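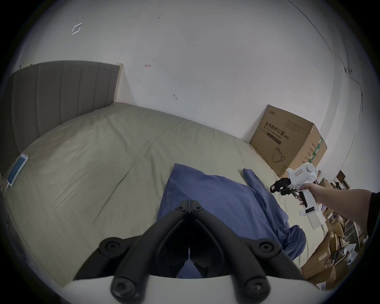

Two grippers, one bed, one blue cloth.

Hi and welcome to the gallery for our equipment round! Only one picture up so far, more to follow once I've sorted the folder. I do the shopping list for the handheld side of things at Povus, so what you get from me is mostly money talk with a photo attached (sorry, arm people, your page is the other one).

Page last touched 2023-07-11.

A few notes to go with the bed shot.

The grippers. You need a pair for cloth work, one for each hand, and that's how I'm budgeting them now: pairs, never singles. Back in January I priced them one at a time and the total looked wonderful right up until I noticed I'd bought half of what we needed. The Trenar quote comes to 3000 for the set we want, shipping included. Navickas came in lower but wanted us to order the fingers separately, and I've been burned by that before.

Fingers and screws. Look at the black fingers up close and you'll see the big screws at the pivots and the two little ones up where the fingers meet. Please, please put spare screws in the order! They cost next to nothing, and waiting on a parcel for one tiny screw is the dumbest way I know to lose a week. I've set aside 300 for small hardware and I fully expect somebody to try and spend it on cables.

The pistol-style handle on the right. I like this grip a lot. My hands are on the small side and I was worried about it, but I did a long morning with the Palska demo unit, same kind of handle, and my wrist was fine afterward. If you're planning for several people, get everyone to hold one before you sign anything.

Cloth. Cheap, so buy plenty, and in different weights. The plain blue is nice to work with against a light sheet. I've put 63 on the list for fabric and bedding, and if there's a sale on I'll get a second fitted sheet out of it too.

Room stuff. The line everyone forgets! Shelving, bins, somewhere for the cardboard to go (see lower right, yes, I know, flattened boxes everywhere). I'm asking for 2 shelf units and I'd take the plain ones over anything with doors, you want to see what you've got.

Still open: whether we go with Trenar now or hold out for the next Palska price list. I'm leaning Trenar. If you've used either of them for laundry or bedding tasks, drop me a line through the contact form, I'd love to hear how the fingers held up.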